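About Salminen Gear Service

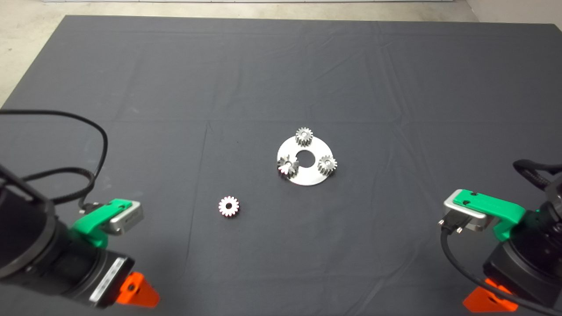 A round carrier plate with three gears in place and a fourth gear beside it, on the cloth of the two-arm assembly cell.

Salminen Gear Service repairs and maintains small gear units for manufacturers, packaging plants and machine builders. The company occupies a single building in Tokach, where inspection, repair and final testing are carried out under one roof. We employ 22 people, most of them trained in our own shop.

Our work

The greater part of our work concerns planetary gear units of the kind used in conveyors, filling lines and indexing tables. Units arrive from customers by freight or are collected on our weekly route. Each one is opened, cleaned, measured and either rebuilt or returned with a written report. Last year the shop completed 3,587 repairs.

A customer receives a quotation before any part is ordered. Where a unit is beyond economical repair, we say so in the report and charge only for the inspection.

The Stuvier cell

Light assembly of planet carriers is done at the Stuvier cell, a table-top station with two arms. The cell places small spur gears on the carrier plate before the plate goes to a technician for pinning and final fit. Technicians retain responsibility for every unit that leaves the building, and no carrier is closed until a person has turned it by hand and signed the job sheet.

The cell is under the care of Ryota Chiba, our equipment lead, who also trains new operators. His written procedures govern how the station is set up at the start of a shift and how it is handed over at the end.

Daily setup

Setup begins at 6:45 a.m. with the power off. The operator inspects the cables along each arm for wear and confirms that every connector is fully seated and its screws are snug. The brackets and the modules they hold are checked for movement with light finger pressure. Any module that has shifted is tightened, and the cell is then recalibrated before work is released to it.

The table cover is brushed down, and changed if it carries oil or metal particles. We use a dark cloth for this purpose – bright parts show up well against it, and a dropped gear does not roll far. Creases from folding are acceptable. Raised edges and loose threads are not.

Once power is restored, the operator runs both arms through their home positions at low speed and then runs a trial carrier with a set of plain gears kept for the purpose. The result is entered in the cell log. A trial that fails twice is referred to Mr. Chiba, and assembly moves to the hand benches until the fault is found.

Scheduled care and repair

A longer service takes place every Tuesday after the second shift. Joint housings are wiped clean, fasteners are checked against the torque sheet, and cables are examined where they bend. Cables are replaced after 1,785 hours of operation, whatever their outward condition. The full log is reviewed 52 times a year, once at the close of each working week and once over the December shutdown period for the weeks in which the shop is closed.

Spare cables, brackets and connectors are held in our own stores. Repairs to the arms are made in the building wherever possible, and a repaired arm must complete a full trial run before it returns to customer work. Drive faults and damaged joints are sent to Oltex, our service partner, together with a copy of the log.

Training and visits

New operators spend their first weeks at the hand benches, learning to assemble a carrier without the cell. They then work beside an experienced operator until they can complete the morning setup alone. The same training is open to customers who maintain similar stations of their own, subject to available places.

Visits to the shop are welcome by appointment. Visitors are asked to wear closed shoes and to report to the front office on arrival. Inquiries about repairs, training and employment may be made at the office or through the contact page.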